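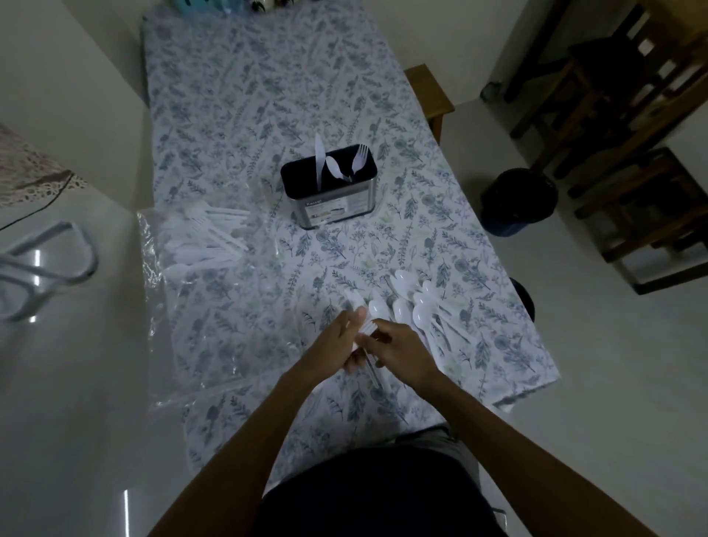 The second stage of the Collow build is finished apart from the wiring cover, and the arm can now do the first half of the job it is meant for. Collow is a small tabletop arm that takes disposable cutlery and stands it upright in a metal caddy. The grant from the Huaranga Fund paid for the motors, the power supply and most of the gripper parts. Our reference for the task is still a person doing it by hand at a dining table. A spoon lying in a loose pile overlaps its neighbors, and the handle may be under someone else's bowl. Standing in the caddy, a plastic fork has its tines up and nothing but the walls of the container to hold it straight. Those two conditions, the pile and the open caddy, decided most of what we changed this period.

Work completed

The base and shoulder were rebuilt. The first base flexed when the arm reached all the way out, and the gripper ended up low. Hernán Pacheco cut a new base plate at the Ilcombe workshop and moved the shoulder motor closer to the center. The arm now returns to the same spot well enough that we no longer reset it between runs.

The gripper has new fingers. The old ones were flat and let a handle roll. The new ones have a shallow groove with a rubber lining. They hold one knife, fork or spoon by the handle without bending it. They are slower to close, and I am leaving them that way for now.

The bench test ran for 300 cycles with single pieces laid out by hand on a plain board. A cycle means pick up, turn upright, lower, release. The common failure was at the last step. A piece went into the caddy but leaned far enough to block the next one. Forks did this more than spoons. We have changed the release point so the fingers open lower inside the container, and we will repeat the same test before moving on.

The control software was moved off my laptop and onto the small board in the base. Sheyla Quintero did this part. Starting the arm used to take me 15 minutes of plugging in and checking. It is now one switch and a short wait.

Work not completed

Picking from a pile does not work yet. The arm can find a piece that is lying alone. When pieces overlap, it often chooses one that is underneath, and the gripper drags the rest along with it. I had hoped to have this solved by the time of this report. It will be the main work of the next stage.

Clear plastic is also a problem. Cutlery often comes to the table in a bag or sleeve, and our vision software does not see the plastic reliably. It sees the fork inside and sends the fingers straight at it. For now, opening the packaging stays a job for a person, and I suggest we keep it out of the project's goals entirely.

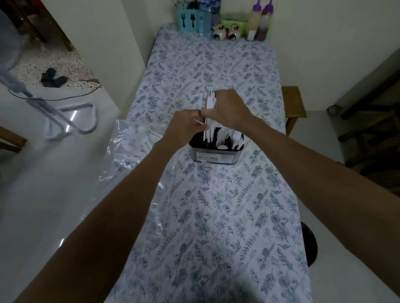 Adhiambo Chege

By hand, the container gets filled with a whole bundle at once. One hand steadies the bundle from the side while the other presses on the upper ends, and it goes down over whatever is already standing inside. Collow handles single pieces only. This was agreed in the original plan, and I am not asking to change it, but it affects how the results should be read. The arm will be slower than a person at this job for as long as it works one piece at a time. Its use is for people who have trouble gripping small things or keeping both hands raised over a table, which is what we wrote in the application.

A two-handed version has been suggested by Panagiotis Karras, who lent us time on his printer. It would need a second arm and a different base. I have asked him to write down what he thinks it would cost, and I will pass that on separately. No grant money has gone to it.

We also need to settle the table surface. All bench tests so far used a plain board. A printed tablecloth with leaves and sprigs on it gives the camera a lot of edges to deal with, and white plastic on a mostly white cloth has little contrast. Early tries with patterned fabric on the bench gave false picks, usually where a stem in the print was close to the length of a handle. Sheyla is collecting more training pictures on patterned cloth. A plain mat under the work area would avoid the problem, and we may supply one with the arm, but I would like the software to cope without it.

The space around the caddy matters too. On a real dining table the far end may be taken up with water bottles, sauce bottles and shakers. The arm as built swings wide when it turns a piece upright, and it would reach over that area. Hernán is adding a stop to limit the swing. The stop is printed and has not been fitted.

Spending

Motors and power supply were bought at the quoted price. Gripper parts ran over because we made the fingers twice. The overrun was covered by the line for workshop fees, as Ilcombe did not charge us for the base plate. We have $300 left. I plan to spend it on a replacement wrist motor and on rubber lining, and receipts for everything to date are in the folder sent on 2020-07-06.

Next stage

1. Fit the swing stop and the wiring cover.
2. Repeat the bench test with the lower release point.
3. Test picking from a small pile of spoons only, then mixed pieces.
4. Test on patterned cloth.
5. First trial away from the workshop, at the Hendale day center, if the steps before it go well.

The Hendale trial was planned for November. I would like to keep that month but limit the trial to pieces laid out singly if the pile work is still not ready. Please let me know if the fund is content with that. The staff at Hendale have said either version is fine with them, and they need some notice so a table can be set aside.

The wrist motor has to be ordered before the bench test is repeated. It gets hot on long runs and I do not trust it for another full test.

Related items

Collow build: first stage report
Collow build: parts list and wiring notes
Gripper fingers, second version: drawings
Ilcombe workshop: booking the laser cutter
Hendale day center: trial outline
Huaranga Fund: guidance on final reports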